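10/01/2022, the long shift

Purple goes in first. That's the rule since August and I don't know who made it. You stand at the gray tray, you find the green board, you put purple where purple goes, and then you wait for the bell.

Only the bell didn't go.

So I did it again. Out, in. Out, in. Key 211 on the door behind me and the kettle clicking off in the next room, and I thought, fine, tea later. Tea after.

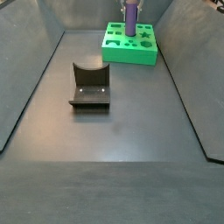
and still no bell. I checked the sheet. The sheet said Lerkanberg, line 2, same as always, coffee ring over the signature. I called down to Hurard. It rang and rang. Somebody picked up and breathed and put me back on hold. Music. The kind with flutes.

You have to understand what the board is to us out here. Star, arch, little round ones. My mother worked the boards too, in the Harms building before it flooded, and she used to say a shape knows its own hole from across the room. She said it at dinner. She said it to the dog. I never beleived it, I just liked the way she'd put her fork down first.

Hold music stopped. A voice said, "Is the purple one over the green?"

I said yes.

"Over, or in?"

I looked. I hated that I had to look.

"Over," I said.

"Then don't let it down yet."

Click. Gone. Back to flutes. 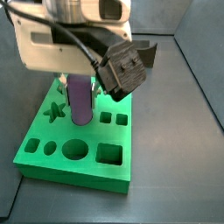 ## 2. Over

Hours, maybe. No clock in there, they took it for repair. My tea was cold by now, it had to be.

What do you think about? Stupid stuff. Rent. Whether I'd locked the bike. Door number 2649 on my mother's old street, brass, the nine always loose so it swung down and made a six, and the mailman never once got it wrong. I thought, that's a thing in the wrong place and it still gets its letters.

I thought about letting go. Just to hear it. There's a sound when it's right, a soft foam sort of a gulp, and I hadn't heard it all day, or I had and it hadnt counted.

The line clicked. Same voice, tireder.

"Plurex says stop."

"Stop how?"

"Take it away. Clear the tray. Leave the board, leave the black stand, go home."

"And the purple?"

Long breath. "What purple," said the voice, and that was the end of the call.

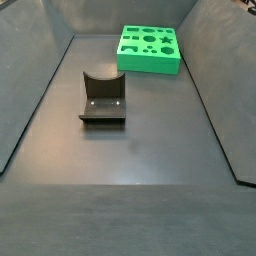
*The tray at Lerkanberg, green board and black stand.*

I went as far as the stairs. Coat on, one arm anyway. Bike key in my teeth.

Three steps down I stopped. Three steps back up. Because you can't, can you? You can't leave a thing with all those holes open. She'd have got up from her own funeral to finish it.

So. Door. Light. Hands cold. Purple back up over the green, the round end down, the board turned on me a bit now, corner first, and I'm holding my breath like it's mine to hold.

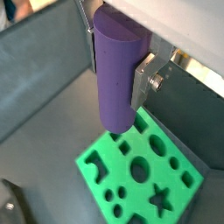
*Purple, round end down.*

Then from the end of the hall, very small, the bell.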